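Two weeks with the new fingers

I finally swapped the fingers on both arms, and I have been putting off writing it up until I had enough runs to say something. I now have 278 logged attempts, which is short of the 300 I wanted, but the last stretch would have needed another evening and I don't think it would change much.

Some background for anyone who came in through the controller posts. The cell has two arms facing a pair of tables pushed together. The housings at the ends of the arms are the ones I have been using since spring. What changed is the fingers that bolt on to them, and the pads on the inside of those. I tried two sets. The first came from Alteck, who sell them as a general purpose pair with a smooth pad. The second came from Dollov and has a molded texture on the pad. Both sets fit the same bolt pattern, and both took me less than an hour to mount, including the time I spent looking for the right hex key.

The Alteck fingers are a little shorter. I had to redo the tool offset on both arms when I changed over to the Dollov set, and I got the left one wrong the first time. It drove a fingertip into the table at low speed. The fingers were fine and so was the table, but I lost the morning to checking everything again. If you do this, change the offset before you power the arm, and write the new number on a piece of tape next to the emergency stop.

I used the same test for both sets. Small toy cubes go out on the table, and each arm has to pick one, lift it, hold it for a slow count, and put it back down. I run it by hand from the leader arms first and then replay the recorded motion. The replay is where bad fingers show up. When I am driving, I correct for a poor grip without noticing I am doing it. The replay makes no corrections at all.

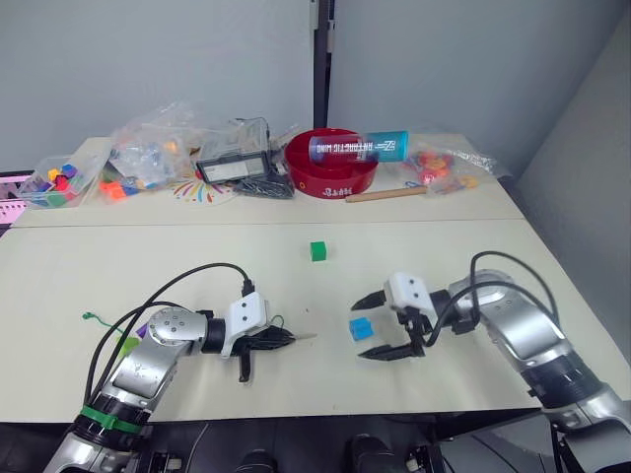 Evangelista wrote in after the last post to say that small cubes are too easy, and that any pair of fingers with parallel faces will pick one up if the approach is square. The real question, according to the same message, is what happens when the approach is ten degrees off and the part wants to spin in the grip.

I think that is a fair complaint. I went back and added a set of runs with the wrist turned a little on purpose. The smooth pads did well when the cube was square to the fingers and got noticeably worse when it wasn't. The cube would rotate as the fingers closed, and sometimes it settled flat and sometimes it came up on a corner and dropped. The textured pads did something different. They caught the cube where they first touched it and held it there, crooked. So the pick worked but the cube was at an odd angle when it came time to put it down, and it landed on an edge and tipped.

Which of those you prefer depends on what comes next. If you only need the thing in a bin, take the texture. If you need to place it accurately, the smooth pad lets the part line itself up, and you pay for that with more drops.

A few notes on the controller, as people ask. I am still on the Trallbridge board. I tried running the grip command at a fixed position and then at a fixed current, and current is better for both sets of fingers. With position I had to set a different closing width for every object, and I kept forgetting to change it. With current the fingers close until they meet something and then push by the same amount each time. The board only gives me 16 steps of current, so it is a coarse setting. I ended up using two of them, one for hard plastic and one for anything that bends.

The log buffer on the board holds 1000 samples and then writes over itself. I knew this and still lost the first day of grip data to it. I now pull the log after every run and start it clean.

Then there is the wrist camera. I had the view from the head for everything up to this point, and it is good for planning a reach, but the fingers hide the part just when I want to look at it. Slip is very hard to judge from up there. A cube can turn a few degrees in the pads and from the head view it looks like nothing happened. So for the second week I recorded the wrist view as well and went through it frame by frame in the evenings.

The harder test uses both arms at once. One gripper holds a bigger plastic cube and the other takes hold of a pipe cleaner attached to the top of it. It is a good check on the pads, as the two arms can pull against each other and the load comes from a direction the fingers weren't built for. I only did this one with the textured fingers.

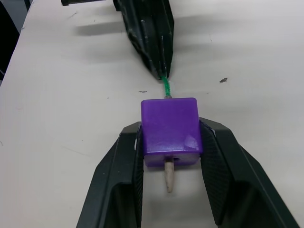 I kept the current at the lower of my two settings on the pipe cleaner side and the higher one on the cube side. On the first few tries I had them the other way around. The cube turned in the pads as soon as the second arm moved, and the pipe cleaner got squashed flat where it was held. With the settings swapped, the cube stayed put on most runs and the pipe cleaner slid a little through the tips when I pulled too far. I would much prefer it to slide. It gives me a kind of cheap overload protection - the weak grip lets go before anything bends.

The narrow tips were better at this than I expected. A pipe cleaner is mostly fuzz, and I had assumed the fingers would close on the fuzz and miss the wire. They got the wire nearly every time. Where they do badly is on approach. If the tip comes in a few millimeters to one side it pushes the pipe cleaner over, and then I have to back out and come at it again from the new angle. That is a driving problem more than a finger problem, and I am getting quicker at it.

Timing between the arms is the other weak spot. The replay starts both arms together, but the right one lags slightly by the end of a long motion. On the single cube test that doesn't matter. With both grippers holding on to the same thing, the lag turns into a tug. I have put a short pause in the middle of the recording so that they can catch up, and it helps, though I would like a proper fix. I suspect the cable routing on that arm is adding drag at the elbow, and I am going to redo the loops before I blame the software.

For now the Dollov fingers are staying on. I will keep the Alteck pair in the drawer for placing work, and I may try a mixed setup with smooth pads on the left and texture on the right. The offsets would be different for each arm, so more tape.

The plan for June is to finish the remaining runs, reroute the cables, and try the two-arm test with the wrist turned off square, the same way I did with the small cubes. I also want to see how long the texture lasts. It is a soft molding and I can already feel a difference between the pads I use most and the spare pair. I'll post the numbers for that separately once I have worked out a sensible way to measure wear. If you have done it with something better than a thumbnail and a ruler, leave a comment.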